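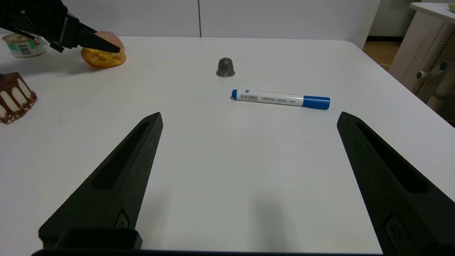

Yasaman Kermani told me before I left that the Stonelby open day is worth the drive only if you get there before the bread runs out, and she was right about the bread. I got there at 11 and the rye was already gone.

Stonelby is a working water mill with a bakery attached. They open the whole building to visitors on one weekend in August. Parking is in the field across the road and costs 2 dollars, cash only. It had rained overnight and the lower half of the field was soft, so park near the gate.

The tour starts on the ground floor with the gears and goes up two flights of steep stairs to the grain bins. Our guide was Parvaneh Salehi, who spoke loud enough to be heard over the stones. The main wheel was rebuilt in 78 and the bearings have been changed once after that. She said they can grind roughly 100 pounds of wheat an hour when the pond is full. In a dry summer they shut down by early afternoon and wait for the level to come back up.

The stone dressing demonstration was the best part. A man cut new grooves into a spare stone with a steel pick and answered questions while he worked - mostly from kids asking about his goggles.

Lunch was soup and white rolls in the side room. The soup was fine, a little salty. I bought two bags of whole wheat flour and a jar of Todorova plum jam from the table by the door. The flour is coarser than what I normally use and needs more water. My first loaf came out dense, the second was better.

Restrooms are behind the bakery. The upper floors are stairs only.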